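공유작업실 게시판 > 제작기 > 로봇/자동화
제목: 탁상 로봇팔로 기어박스 조립 도전 중 (그리퍼 손가락 3차 수정)

평기어덕후
7월 들어서 처음 글 올립니다. 지난번에 손가락 끝이 너무 뭉툭하다고 혼났던 그 사람 맞아요 ㅎㅎ 주말 내내 다시 깎고 뽑고 해서 드디어 끝이 뾰족한 버전으로 바꿨습니다! 목표는 그대로예요. 작업대에 놓인 작은 평기어를 집어서 흰 원판의 핀에 꽂는 것까지 혼자 하게 만들기.

제어보드는 Fitico 거 그대로 쓰고, 서보만 Grumeser로 올렸습니다. 전에 쓰던 건 손가락이 닫히는 마지막 순간에 덜덜 떨었는데 이번 건 진짜 조용해요. 밤 열한 시에 돌려도 옆방에서 뭐라 안 합니다. 손목 카메라도 다시 고정했고요. 어제 테스트하면서 저장한 화면 하나 올려요.
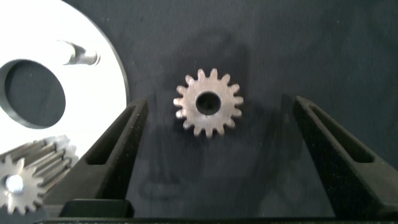
집기 직전, 손가락 벌린 상태. 가운데가 오늘의 주인공 16치 기어.

지금까지 27번 시도해서 절반 조금 넘게 집었습니다. 집는 것까지는 신나는데 문제는 꽂기예요. 기어가 손가락 사이에서 살짝 기울면 구멍이 핀에 안 맞고 그대로 튕겨 나갑니다. 의견 있으신 분 마구 던져주세요!

납땜연기
오 손가락 잘 나왔네요. 안쪽에 길게 판 홈은 무게 줄이려고 넣은 건가요?

평기어덕후
처음엔 그랬는데 지금은 고무 패드를 끼워볼까 고민 중이에요. 아직 아무것도 안 끼웠습니다. 패드 두께만큼 벌어지는 폭이 줄어서 망설이는 중...

Finlay Menzies
천 바닥부터 치우세요. 기어가 천에 파묻히면 높이가 매번 달라집니다. 저라면 단단한 판 위에서 하겠습니다. 변수를 하나씩 없애야지 손가락만 세 번 바꾸면 뭐가 좋아진 건지 모르잖아요.

평기어덕후
그 말씀 맞는데, 아크릴판에서 해봤더니 손가락이 닿는 순간 기어가 쭉 미끄러져 도망가더라고요. 천이 그나마 잡아줘요.

둥근줄
저는 천에 한 표요. 어두운 색 천이면 카메라에서 배경 빼기도 편하고요. 금속이 반짝거리니까 밝은 바닥이면 경계가 다 날아갑니다. 저도 흰 책상에서 베어링 잡게 하다가 일주일 날렸어요.

Finlay Menzies
배경은 도색한 판으로도 해결됩니다. 무광 검정 스프레이 한 번이면 끝인데요. 주름이 생기면 높이도 그림자도 같이 바뀝니다. 사진에도 천 주름 보이잖아요.

둥근줄
주름이라고 해봐야 은은한 정도인데 저걸로 검출이 흔들리면 검출기를 고쳐야죠. 오히려 왼쪽 흰 원판이 더 걱정됩니다. 거의 하얗게 떴어요. 핀 위치를 화면으로 찾을 생각이면 노출부터 내려야 할 것 같은데요?

평기어덕후
아 이거 정확히 보셨어요. 조명 낮추면 기어 이빨이 안 보이고, 올리면 원판이 뜨고. 노출 다르게 두 장 찍어서 기어용, 핀용으로 따로 쓰는 걸 오늘 밤에 해보려고요. 생각만 해도 재밌겠다!

Morag Dalgleish
질문이요. 왼쪽 아래에 이빨이 길게 난 건 다음에 조립할 부품인가요? 저걸 저 손가락으로 잡을 수 있어요?

평기어덕후
네, 그게 최종 보스입니다 ㅋㅋ 길쭉해서 손목을 돌려서 잡아야 하는데 아직 자세도 안 잡아놨어요. 작은 거부터 열 번 연속 성공하면 넘어가기로 저 혼자 정했습니다.

납땜연기
기울어지는 건 손가락 끝에 얕은 V홈을 파면 많이 나아져요. 평평한 면 두 개로 둥근 걸 잡으면 접점이 두 군데뿐이라 그걸 축으로 돌아버리거든요. 한쪽만 V로 해도 세 군데가 됩니다.

Shengli Jin
V홈 좋은데 이빨 있는 부품은 조심하세요. 이빨 끝이 홈 어디에 걸리느냐에 따라 중심이 매번 조금씩 옮겨갑니다. 저는 그래서 홈을 포기하고 핀 쪽에서 해결했어요. 핀에 살짝 대고 나선으로 조금씩 훑으면서 내려가면 중심이 좀 틀어져도 쏙 들어갑니다. 힘 센서 없어도 서보 전류값만 보면 돼요.

평기어덕후
나선 탐색! 이거 너무 해보고 싶었어요. Grumeser 서보가 전류값을 200Hz로 읽어주는데 이 정도면 될까요?

Shengli Jin
충분해요. 천천히 내려가기만 하면 됩니다. 제 코드 정리해서 화요일에 올려드릴게요. 주석이 엉망이라 미리 사과드립니다.

Finlay Menzies
나선 탐색은 찬성. 바닥은 여전히 반대. 그래도 판이랑 천이랑 같은 조건으로 돌려서 비교표 올려주시면 승복하겠습니다.

둥근줄
저도 표 나오면 승복합니다. 지면 무광 스프레이 한 통 쏠게요.

평기어덕후
좋아요 둘 다 돌려볼게요! 천은 판에 팽팽하게 당겨 붙이는 버전도 추가해서 세 가지로 가겠습니다. 자동 반복만 되면 밤새 돌려서 2,000번도 채울 수 있는데, 떨어진 기어를 제가 계속 주워줘야 해서 지금은 무리예요.

Morag Dalgleish
바닥 가장자리를 올려서 가운데로 굴러오게 하면 안 돼요?

평기어덕후
...왜 그 생각을 못 했지. 기어가 납작해서 구르진 않아도 미끄러져 내려오긴 하겠네요. 집에 가는 길에 폼보드 사 갑니다.

납땜연기
경사 각도 나오면 알려주세요. 저도 따라 만들게요. 그리고 손가락 도면은 어디 올라와 있나요?

평기어덕후
3차 버전은 아직이요. 패드 넣을지 정하고 나서 자료실에 올릴게요.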